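Pre-run inspection checklist: two-arm goblet racking cell, February

Inspected by: Nuno Guerreiro
Countersigned by: Zanele Mabaso
Method under test: Goson (two-arm imitation policy, trained on 1,104 demonstrations)
Baseline: Volon, same cell, same objects
Status: passed with comments

Complete before the first episode of each block. If an item is marked Hold, the block does not start until both names are against it.

Section A -- Enclosure

A1. Wall panels flat, floral paper not lifting at the corner posts. OK.
A2. Marble-pattern floor clean, no grit. OK. Wiped before the block.
A3. Front rail bolts tight on both bases. OK. Left base took a quarter turn.
A4. Cables clear of the sweep of both arms. OK with comment. The hose on the right arm clears the wrist through the whole sweep, but check it again after any homing move.

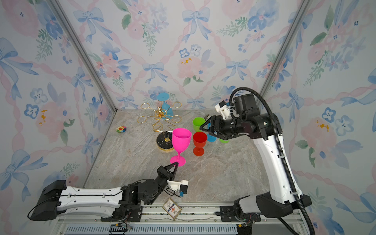 Radebe Manipulation Group -- Cell Safety and Test Records

Section B -- Arms and stops

B1. Emergency stop reached from the operator's seat without standing. OK.
B2. Stop tested on each arm separately, then together. OK. Both arms held position.
B3. Speed limit set to the research value, not the demonstration value. OK. The demonstration value was still loaded from the previous block. Please reset it at shutdown.
B4. Two-arm exclusion zone active over the rack. OK with comment. The zone stops the wrists from meeting, but it does not know about a glass held in the gripper. A goblet held by the stem sticks out well past the fingers, so the operator keeps a hand on the stop whenever both arms are over the middle of the floor.
B5. Finger plates checked for cracks and play. OK.

Section C -- Objects and rack

C1. Goblets are plastic, no splits at the rim or foot. OK.
C2. Rack base sits flat and does not rock. OK.
C3. Wire loops not bent out of line. OK with comment. One loop was eased back by hand before the block. A bent loop changes the result as well as the risk, and it has to be written in the log.

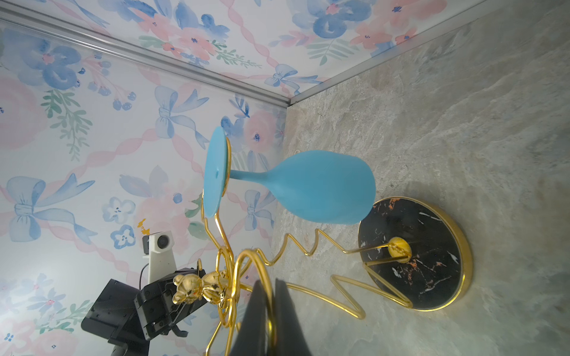 If a loop has moved, run the calibration episode again before scoring anything. Last time we skipped this, and 17 episodes had to be dropped from the Goson set.

C4. Dropped object rule understood by the operator. OK. A goblet on its side on the floor stays in play. A goblet off the floor of the cell ends the episode.
C5. Nothing is picked up by hand while the arms are powered. OK.

Section D -- Method and scoring

D1. Policy version matches the test sheet. OK.
D2. Episode limit set to 2,000 control steps. OK.
D3. Success rule read aloud before the block. OK. A goblet counts when it hangs by its foot in the rack and both grippers are open and clear.
D4. Start positions drawn from the sheet, not chosen by the operator. OK with comment. Goson does better than Volon when a goblet starts on its side, and it is easy to favour those starts without meaning to.

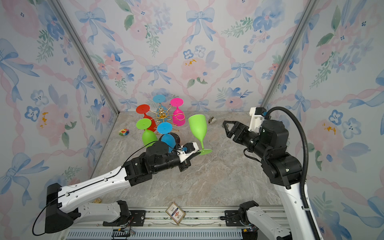
Zanele Mabaso: I would mark D4 as Hold. The sheet gives the position of each goblet but leaves its direction open, and the direction is what the two methods differ on. Add a column for it and I will sign.

Column added and sheet reprinted. D4 now OK, both names against it.

D5. Retries counted the same way for both methods. OK. Closing the fingers on nothing is a retry. Touching the foot and letting go is also a retry.

Section E -- Cameras and logging

E1. Wrist cameras firm in their brackets. OK.
E2. Both wrist views saved with the overhead log. OK.
E3. Clock on the Jomard logger matches the cell computer. OK with comment. It was 2 seconds slow and has been set.

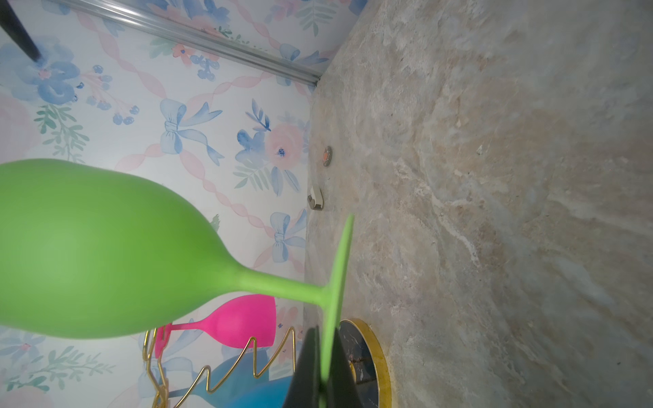

Item E2, wrist view: green goblet on its side, rack behind.

E4. Disk space checked for the full block. OK.
E5. Stop presses written in the log with the episode number. OK. None in the warm-up.

Open actions

B3: reset the speed limit at shutdown -- Nuno Guerreiro
B4: add held-object length to the exclusion zone -- Zanele Mabaso
C3: order a spare rack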